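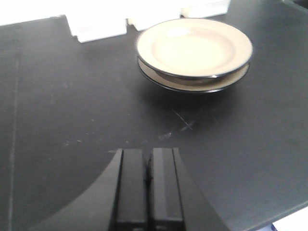

**Soup plates on top of dinner plates – storing or serving?**

**thevar_kitchen**
ok so moved into the new place in June and the cupboard is tiny. Been stacking the wide rim soup plates straight on the dinner plates, cream with the dark edge. Now seeing gray marks in the glaze. Is that the stacking?? Set was over 534 dollars so kinda upset

**mudroom7**
Probably cutlery marks. Metal rubs off on the glaze. Bar Keepers type cleanser, soft sponge, done.

**Emiko Ishida**
Disagree a little. Foot rings are often left unglazed and they scratch whatever's under them. Run a finger around the bottom of the soup plate. If it feels like sandpaper theres your answer.

**thevar_kitchen**
just checked. yep, rough. ugh

**Emiko Ishida**
Wet and dry paper, fine grit, a bit of water, few turns around the ring. Wipe it down after. I do it with every new plate that comes in.

**mudroom7**
wouldn't sand plates that cost that much. Felt circles between them, 5 bucks a pack. Tastell sells them, so does the dollar store

**serina_b**
Felt gets gross. Paper towel, fold it once. Been doing that for years, never had a scratch

**Vidton_Dan**
You people put something between EVERY plate? lol. They're for eating off. I stack 7 high and grab whatever's on top

**mudroom7**
7 high with the wide rims? mine wobble at four

**Vidton_Dan**
never lost one. lost a gravy boat but that was the dog

**serina_b**
@thevar don't leave them stacked on the table either if the top is getting scuffed. Same rough ring, same problem. Put down a placemat or something

**thevar_kitchen**
table was scuffed before I got it, not worried about that one. Tried the cleanser on one plate btw – most of the gray came off! One line still there though, can feel it with a nail

**Emiko Ishida**
If your nail catches its a real scratch, won't come out. Put that one on the bottom of the pile and do the rings on the rest.

**thevar_kitchen**
ok ordering the paper tonight. and maybe felt too, sorry Dan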